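Tidying the top of a dresser with a home-help robot, and what to do when it stops halfway

September 19, 2018

A few of you wrote in after the May page to ask about the arm stalling in the middle of a tidy-up, so I thought I'd go through it properly. Ours runs on the Fudex controller, and before it's let near real furniture we try every job in the Vudasari simulator, where a toppled plant costs you nothing but a bit of pride!

The job is a plain one: pick up the light blue bundle from the right-hand end of the dresser and leave everything else alone. On our run the arm swung in far too close, threw up fault 2467 and sat there sulking.

1. Stop it first, then look
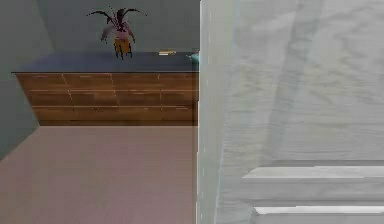 2. Find out what the camera can still make out

When the arm fills half the view, the software has precious little to go on. With the blue thing nearly hidden behind the casing, ours lost its target and kept asking for the same move over and over (I let it go on longer than I should have, hoping it would sort itself out). Set the retry limit to 2 and leave it there. If you're working with a real arm, hit the stop button, wait 20 seconds, and keep your fingers well out of the joints while you do.

3. Back it out the way it came

Don't send it straight home. The home move on our Andrade arm takes the shortest path, and on a dresser that can mean sweeping right across the top, plant and all. Use the slow jog and go back a little at a time until you can see the whole top again – a cup of tea beside you helps with the patience.
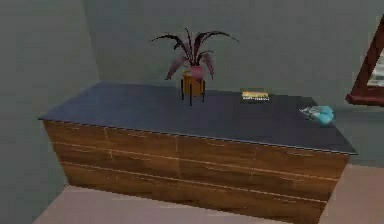 Once you've got a clear view, teach the pick-up point over again and approach from the open side, well away from the plant. Soft crumpled things are tricky at the best of times, as their shape gives the software no tidy edge to aim for, so I mark the middle of the bunched part and let the gripper come down from above.

4. Give the plant some room

Anything tall with arching leaves wants a keep-out zone that goes past the tips of the leaves, and I'd been lazy and drawn mine around the pot. The Skutwood furniture set comes with zones already drawn for its dressers, but they only cover the furniture itself, so you'll need to add your own for whatever's standing on top. Save the zone under a new name before you run the job again, or the old one loads at the next start-up.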